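23rd November, dye bench, Dendside

Second go at the walnut bath today, and I'm a lot happier with it than I was with the May batch! Callum left me 50 grams of the wool in skeins (thanks, Callum, they were tied properly this time) and I let them soak overnight in plain water before doing anything else. Husks went in the big pot at low heat for 4 hours, then I strained them through the old curtain. Messy, but it works.

Color on the first skein is a warm brown, a bit redder than I wanted. The second one had a pinch of iron and went much darker, nearly coffee. I stopped it at 18 minutes and I think even that was too long, so next time maybe ten and then look.

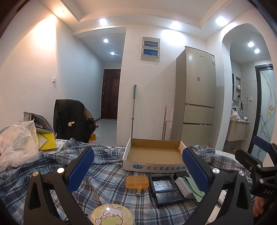

Open box on the plaid cloth, middle of the table.

Odair wants to try onion skins in the same pot without scrubbing it first. I said no, but he's persuasive, so whoever is in next please hide the good pot (kidding, mostly). Adalberto B. still has my notes on alum and I need those back before I start the Flerden yarn.

To do: rinse skein two again, label everything, buy more husks from Zindska, wash the curtain.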